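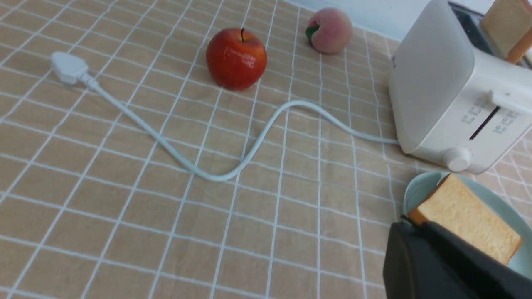 PRE-SHOW SAFETY WALK – NILTIS HALL, MAIN ROOM + BALCONY
February 24, 2025
Walked by: Anouk Van Damme (production), Tibor Bakos (house tech)
Show: two-act vocal program with full band, seated floor, balcony open
Key: OK / FIX BEFORE DOORS / WATCH / N/A

Comments typed up between load-in and line check so excuse the spelling. Anything marked FIX needs initials on the paper copy at the stage door. Not a text to me, initials.

1. LOAD-IN AND DOCK

1.1 Dock door stays up on its own, safety pin in
OK. Pin is stiff, needs a tap.

1.2 Ramp plates seated, no lip
FIX BEFORE DOORS. Left plate rocks when a full case goes over it. Tibor wedged it for load-in. Wedge is not ok for load-out in the dark – get the bolt from the shop.

1.3 Dock lighting
WATCH. Tube over the trash cage flickers. Enough light to work by. Reported in November as well, see old sheet.

1.4 Truck engines off while unloading
OK. Gemico driver was asked once and shut down right away.

1.5 Empties stored clear of exit route
FIX BEFORE DOORS. Half the drum cases are in the corridor behind stage left. That corridor is an exit. Move to the scene dock, stack two high max, wheels locked.

2. STAGE DECK AND RISERS

2.1 Deck level, no gaps
OK. One seam downstage center taped over, black gaff. Felt fine under foot.

2.2 Risers locked together and to deck
FIX BEFORE DOORS. String riser has a leg clamp missing, back row, audience left. Schouten have spares on the truck.
Update: clamp fitted, Tibor jumped on it. Still want initials.

2.3 Riser rails at back and sides
OK for band. Backing singers' riser had no rear rail when we walked it. Čestmír Matoušek (stage manager) says the singers asked for it off so the costumes don't catch. Answer is no. Rail goes on, pad it with the gray felt.

2.4 Edge marking, white tape, whole front edge
WATCH. Done but starting to lift by the monitor wedges. Redo at dinner.

2.5 Stage stairs, both sides, with handrail and glow tape
Stage right OK. Stage left no glow tape on bottom two treads. FIX BEFORE DOORS. The guest vocalist enters that side in a blackout in act two, so please don't leave this one to the last minute.

2.6 Piano casters locked and cupped
OK. Tuner has been. Lid prop good.

3. POWER

3.1 Distro tested, tag in date
OK. Gemico tag in date, all RCDs tripped and reset with the button. Photo of tag in the folder.

3.2 Stage power and house power kept apart
OK.

3.3 Cables inspected as they come off the truck
WATCH. Two pulled, one with a nick in the outer jacket and one with a cracked plug. Both have red tape on and are in the dead bin. Don't let anyone borrow from the dead bin. Happened last time.

3.4 No daisy-chained power strips
FIX BEFORE DOORS. Keyboard world. Strip into a strip into a strip. Roel Verschueren to run a proper feed from the upstage box.

3.5 Cable crossings ramped or flown
Stage OK. Floor to mix position – ramps in but one section short, so there is a bare run at the end of row M. Someone will go over on it. FIX BEFORE DOORS, or mat and tape all four sides if we can't find another ramp.

3.6 Nothing plugged in near drinks
WATCH. Same speech as every show. Bottles with lids only on the band platform. Horn section I am looking at you.

3.7 Dressing room outlets, kettles, steamers, hair tools
Room 1 OK. Room 2 OK. Room 3 the outlet by the mirror is loose in the wall, taped over and signed off limits. Steamer goes in the corridor outlet for now, with the cord along the wall and not across the door.

4. RIGGING AND LIGHTING

4.1 Motors inspected, certs on site
OK. Schouten certs seen, all twelve motors listed. (12 on the cert, 12 in the air.)

4.2 Safeties on every fixture
FIX BEFORE DOORS. Two missing on the front truss, spotted from the balcony. Truss came back down for it. Cost us the time we had for focus but there it is.
Update: done, truss at trim, Roel initialed.

4.3 Hard hats during rigging
Mostly. Merch people walked straight through under a moving truss. I put a tape line up and moved the merch boxes myself. Need a person on that door at load-out.

4.4 Speaker hang, angle and secondary
OK. Secondary steel in on both sides.

4.5 Haze
OK. Water based, house fire panel has the right zones isolated from doors to curfew. Tibor holds the log and PUTS THEM BACK after. Write the time down.

4.6 Strobe
One cue, end of act one. Sign needed at both lobby doors and on the balcony stairs. Signs printed, not up. FIX BEFORE DOORS.

4.7 Bramell desk – blackout button tested with house lights rising
WATCH. Works but there's a lag. Operator knows. In an emergency use the wall panel by the sound booth and forget the desk.

5. HOUSE FLOOR AND SEATING

5.1 Rows linked, all of them
FIX BEFORE DOORS. Front block linked. Rear block the clips are in a bucket under the stage. They do nothing in a bucket.

5.2 Aisle width
OK center. House left is tight, rows crept out when the chairs were pushed for the camera platform. Measured 40 inches at the pinch. Our drawing says more than that. Push row F through K back toward center and measure again.
Update: redone, matches drawing.

5.3 Wheelchair places, sightline and companion seat
OK. Sat in each one. Second from the left had a speaker stand in the way, moved it a little upstage, now clear. Ineke Vermeulen (front of house) has the names and will walk people in by the side door before general doors.

5.4 Floor clean and dry
WATCH. Drip under the balcony, house right, same place as always. Bucket is not a fix. Mat down, cone out, checked every half hour by FOH.

5.5 Barrier at stage front
Seated show so low barrier only. Feet flat, no trip on audience side. OK. If people come down to the front for the encore (they will, they did in November) security lets them stand in the center only, aisles kept clear.

6. BALCONY

6.1 Front rail solid
OK. Pushed on every section.

6.2 Nothing on the rail
Put the stickers out. No drinks, no phones, no bags on the ledge. Ushers to repeat it at the interval.

6.3 Capacity
51 seats on sale each side, that's the limit with the spot operators up there. Do not release the held row, whoever asks.

6.4 Stairs, lights, nosings
FIX BEFORE DOORS. Nosing loose third step from top, audience right. Screwed down while we stood there. Step lights all on.

7. EXITS AND FIRE

7.1 All exit doors open fully, one push
Main doors OK. Side street door sticks in the wet. Tibor planed it last year, sticks again. Took two pushes. FIX BEFORE DOORS, not negotiable. If it won't free up we post a steward on it and I call the cap down by 100.
Update: frees up with the bottom bolt cleaned out. One push, tried by me, Ineke and Čestmír.

7.2 Exit signs lit, visible from seats
OK on the floor. The stage right sign was hidden by a drape. Drape tied back.

7.3 Extinguishers in place, pin, gauge
OK all except the one at monitor world, which was holding a door open. Back on its hook.

7.4 Emergency lighting test
OK. Killed the house for the full test, everything came on, lobby a bit dim over the coat check.

7.5 Announcement recorded and checked in room
OK. Level raised, it was lost under the walk-in music. Code phrase for staff unchanged, ask Ineke if you're new. Not writing it here.

8. SOUND LEVEL AND HEARING

8.1 Plugs at both bars and info desk
OK bars. Info desk has none. Send a box up.

8.2 Meter at mix, logging
OK. Calibrated before soundcheck. House limit is on the card taped to the console, and the visiting engineer has signed for it.

8.3 Crew near side fills
WATCH. Stagehands standing right in front of the left one during line check with nothing in their ears. Told them.

9. MEDICAL AND PEOPLE

9.1 First aid room open, stocked, bed clear
FIX BEFORE DOORS. Room open, stocked, bed covered in programs. Move the programs.

9.2 Defibrillator
OK. Lobby wall, green light on.

9.3 Water, front row and queue
OK. Jugs at both ends. Queue side will need more if doors slip.

9.4 Crew breaks
Riggers have had theirs. Lighting hasn't. Čestmír to sort before focus carries on, hot food is in the green room till soundcheck.

9.5 Radios
Channel 1 production, 2 FOH, 3 security, 4 nothing please leave it free. Two batteries dead on charge, swapped. Balcony radio cuts out at the top of the stairs – stand by the window.

10. STILL OPEN AT TIME OF TYPING

1.2 ramp plate – Tibor
1.5 cases in corridor – Čestmír
2.3 singers' rail – Schouten crew
2.5 glow tape stage left – Čestmír
3.4 keyboard power – Roel
3.5 row M cable – Roel
4.6 strobe signs – Ineke
5.1 chair clips – anyone with hands
8.1 ear plugs to info desk – Ineke
9.1 programs off the bed – Ineke

Second walk after soundcheck, meet at the mix position. Doors don't open until the list above is initialed, I have told the promoter this and they were fine about it, or said so.

COMMENTS ADDED AFTER SECOND WALK

TB: ramp plate bolted. Wrong thread first time, right one now.
CM: corridor clear. Tape on stairs done, checked it in blackout, can see it from the wing.
RV: keys on own feed. Found one more ramp in the truck so row M is done properly.
IV: signs up, plugs up, programs gone. Balcony sign has a typo in "effects", leaving it.
AVD: rail is on and padded, singers have tried it and are ok. Chair clips all in. House left aisle measured a third time, still good. Drip is worse than this afternoon, cone moved out a bit, FOH please keep an eye on teh mat. Clear to open.

Load-out reminder: fire zones back on, log signed, dead bin goes back to Gemico with the red tape still on.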